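# How Does a Robot Do a Puzzle? Our Open Day at Stillis

Maybe you had a shape sorter when you were very small -- the kind where the star goes in the star hole and nothing else will do. Well, on Tuesday the robot workshop at Stillis opened its doors, and a robot arm was working with one too!

A robot arm has no fingers like yours. It has a gripper, which squeezes a piece and holds on tight while the arm moves.
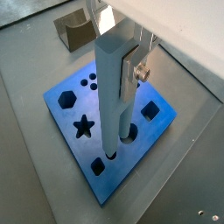

Moving slowly matters a lot when you're close to the hole. If the arm is a tiny bit too far to the left, the piece bumps the edge, and then it has to try again (just like you do with a key in a stiff lock).

The pieces all have different shapes, and some of them are pretty odd. One of our favorites has a big curved dip in its top, a bit like a saddle. 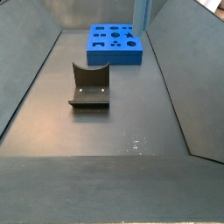
*The dark curved piece and the blue block with its many holes.*

The people at Gamside, who helped run the day, told us the arm had practiced 1,232 times before we came. That's a lot of puzzles! You probably needed far fewer, and you could chat and eat a cracker while you did it. 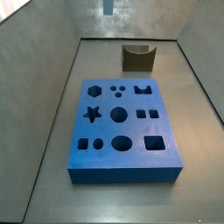
Try it at home with a grown-up. Close your eyes, pick up a block, and feel its sides and corners. Can you tell which hole it fits? Turn it a little and try once more. The next open day is in January, at 3 in the afternoon.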